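Vurine Transit Riders Board > Light Rail > Jirkura Line

Topic: New Derkance trams on the Jirkura Line, has anybody ridden the test one yet?

Started January 2019

depot_side_fionn
So the first Derkance set has been running up and down past my kitchen window since before Christmas, always late in the evening, always empty except for a guy in a hi-vis vest sitting in the second car. I live right behind the depot fence so I get the whole show. My question is for anybody who went to the open day, because I had to work and I'm still sore about it. What's it like inside? Are the seats any better than the old ones? And is it true they took out the fold-down tables?

kinsella_s
I went! It was packed, and they only let 30 people on at a time, so most of my afternoon was spent in a line next to a space heater. Seats are firmer. I liked them, my husband didn't. Yes, the tables are gone. The doors are much wider and they open fast, and the floor is flat all the way through, so I rolled my mom's wheelchair from one end to the other without having to back up once. On the old cars I have to do that little three-point turn by the driver's cab and apologize to everybody.
They handed out a sheet that says 76 seats per set. I didn't check.

Povilas B
76 seats is fewer than what we have now. I know people love the wide doors but I get on at the far end and ride 2 hours a day total, and I want to sit down. They bought a train for people who ride four stops.

depot_side_fionn
Most people do ride four stops though?

Povilas B
Most people on your end of the line, sure.

clem_carvalho
I drove buses for a long time and I'm going to take the unpopular side. Standing room is what saves you at rush hour. You can have all the seats in the world but if the doors jam up with people, the thing sits at the platform and then everybody behind it sits too. I'd trade a row of seats for a faster stop any day of the week.
What bothers me is the testing. They've said April for carrying passengers, and they have one set. One! If that one goes into the shop for a week, there goes your schedule.

kinsella_s
Clem, the woman at the open day told us the second set was "on its way" but she wouldn't say from where or how far along it was. She was very nice about it. I asked her twice.

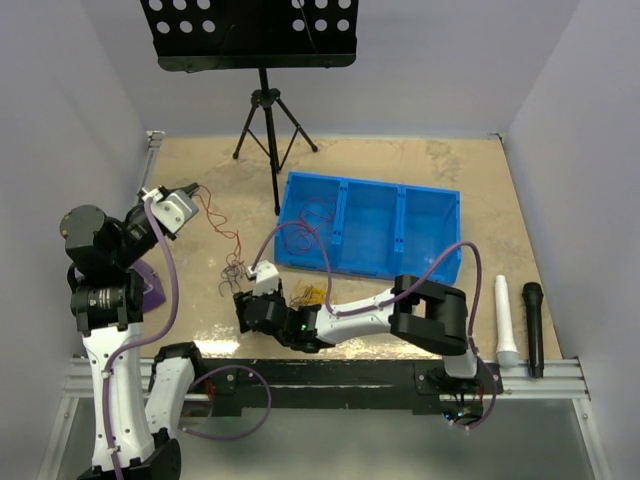
aoife_k_cello
Can I ask the dumb question, which is where do you put anything? I play in a community orchestra out past the Ó Súilleabháin Road stop and I'm on the line with a cello and a tote bag, and the old cars have that dead space behind the rear seats that is perfect for it. Nobody designed it for cellos but there it is. If the new floor is flat all the way through, did they leave a corner anywhere, or is it all poles? I'm one of the people who ends up bringing gear for everybody, too, so on a bad night I've got a black music stand with the tripod legs that don't fold as small as the store promised, and a blue bin with three compartments that I use for rosin and clips and everybody's lost pencils. I can't hold all of that and a pole.

kinsella_s
Not a dumb question! There's an open area in the middle car, opposite the wheelchair spot, with a low rail along the window. I'd say a cello would fit there fine if it isn't already full of strollers. Which it will be.

Povilas B
So we lost seats AND there's going to be a fight over the stroller corner.

clem_carvalho
There was always a fight over the stroller corner. On the bus it was right behind me and I heard every word of it.

depot_side_fionn
Aoife, what time do you ride home? If it's after nine you'll have the whole car to yourself, new or old. I've counted on that for years with my groceries.

aoife_k_cello
We finish at nine thirty most nights so that's good to hear, it's the trip out there at five thirty that kills me. Thank you Siobhán, I'll look for the rail.

tramfan_east
Jumping in on the noise, since Fionnuala lives by the fence. Is it quieter or louder than the old stock? I read in the project newsletter that the new wheels are supposed to be softer on curves, but then my cousin who lives by the bend says it squeals worse than before.

depot_side_fionn
Quieter when it's rolling, I'd say, but there's a hum when it's parked. It isn't loud, it's more that you notice when it stops. My dog hates it. The bend I can't speak for, I'm on the straight part.

clem_carvalho
New wheels on worn track will squeal until they bed in. Give it some time. If your cousin still hears it in the summer then she should write in, and she should give times and not just say "it's always loud," because they throw those letters in a pile.

Povilas B
They throw all the letters in a pile. I wrote about the seats last year when they had the drawings up at the library and got a postcard back thanking me for my interest.

kinsella_s
I got that postcard too! Mine had the old tram on it.

tramfan_east
Will pass that along to her, thanks. She did say it's worst on the last run in, so maybe she's halfway there with the times already.

depot_side_fionn
OK so, if anybody hears about another open day please post it in here and not in the Buses section, because I missed the last one that way. I'll bring the cookies — the ginger ones, not the ones from the potluck.

Povilas B
I'll go if there's somewhere to sit.

clem_carvalho
Next one's supposed to be posted at the depot gate first. Fionnuala, you're closest, go look.

depot_side_fionn
Just walked over. There's only a sign about parking. I'll check again next week.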